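Clavano Student Robotics Program
Practical Guide 4: Recording a Demonstration with Hand-Held Grippers

Prepared by Nilmini Samarakoon, Program Coordinator
Revised 23rd April

Purpose

This guide sets out the procedure for recording demonstrations in the Clavano program. It applies to all students enrolled in the Jiltunport practical stream. Students must complete the safety induction with Joris Van den Broek before using the equipment.

Step 1. Fit the harness

Adjust the shoulder straps until the mount sits level and does not shift when both arms are raised. Check that the cable has enough slack for a full reach. Take one gripper in each hand and practise opening and closing the jaws before recording.

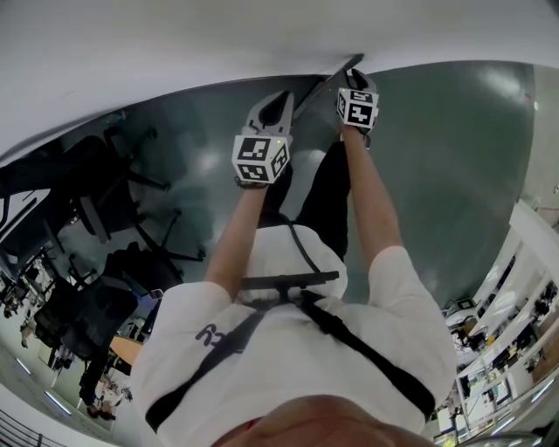 An operator in the shoulder harness with a gripper in each hand.

Step 2. Check the grippers

Each gripper carries printed marker patterns on a cube. These must be clean and must not be covered by sleeves, tape or fingers. Inspect the jaws for wear and report any looseness to Mi-kyung Ban. Larger markers are also placed in the room and must not be moved during a session.

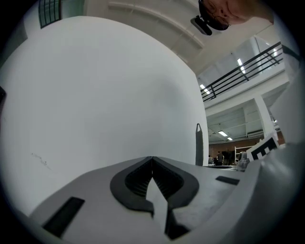 View from a gripper, with a marker board at right behind the jaw.

Step 3. Record the task

Students work in pairs. One student operates the grippers while the other keeps the log sheet.

Start each attempt from the agreed rest position and hold still for six seconds. Carry out the task at a steady, natural pace. If an object is dropped, finish the attempt and mark it in the log. Do not delete it. Each pair is expected to submit 100 attempts by the end of April.
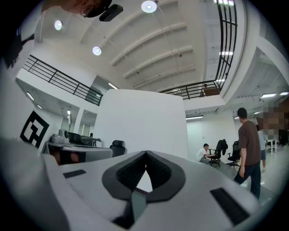
Students not recording should keep to the edges of the work area and leave walkways clear. Chairs are to be pushed in before the operator begins moving between benches.

Step 4. Save and label

Name each file with the pair number, task code and attempt number, in that order. Copy the files to the Flergate folder before leaving. Log sheets go to Chin-lung Chu, who will return any with missing entries.

Enquiries about assessment should be directed to Sanne Desmet.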